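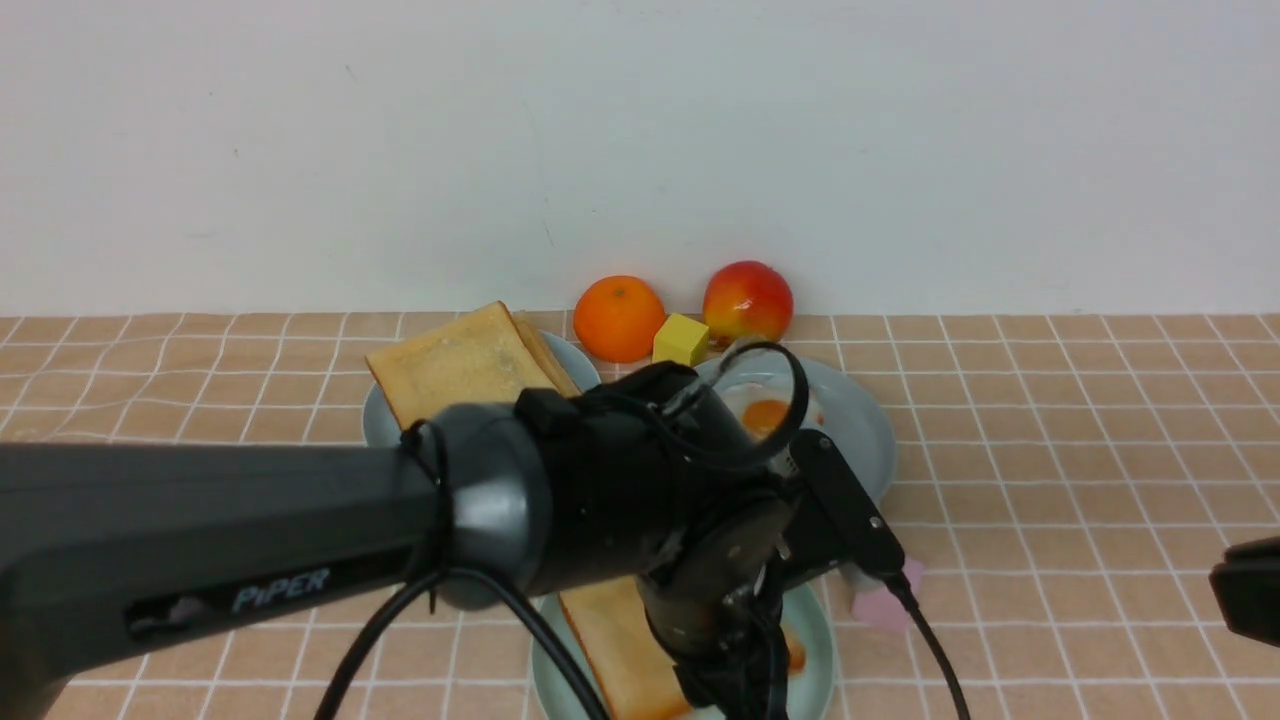
Food items set out on the table.

Weighing and labelling dry goods for a shared store cupboard

The method below covers flour, rice, pulses, sugar and other foods that keep at room temperature. It does not apply to anything that needs a fridge.

What you need
Kitchen scales that read to 1 g
Airtight containers
Paper labels and a waterproof pen
A notebook or spreadsheet for the stock list

Step 1. Weigh each container empty, with its lid on. Write this figure (the tare) on the base. A Wunex jar of the larger size comes to 493 g on my scales, but lids vary, so weigh every jar.

Step 2. Check that the container is fully dry. After washing, leave it open overnight. Glass dries faster than plastic.

Step 3. Fill to 2 cm below the rim and close the lid. Weigh again and subtract the tare. A full jar reading 1120 g with a tare of 493 g holds 627 g of food.

Step 4. Write the label. It should carry the name of the food, the best-before date from the original packet and the date of filling. Cooking times are worth adding for pulses. Keep allergen wording exactly as printed on the packet.

Step 5. Enter the net weight in the stock list. Use grams throughout – mixing grams and kilograms is the usual source of errors.

Topping up
Do not pour new stock on top of old. Empty the jar into a bowl, wipe out the dust, put the new stock in first and return the old stock last. The label keeps the earlier of the two best-before dates.

Scales
Most kitchen scales have an upper limit. If yours stops at 2000 g, split heavier stock between two jars. Test the scales each August and after any change of battery, using an unopened 1 kg bag of sugar. The reading will be slightly over 1000 g owing to the paper.

The layout of the stock list was drawn up by Roxana Puma for the Haneris kitchen and has 34 rows. Spare rows go at the bottom, below the spices.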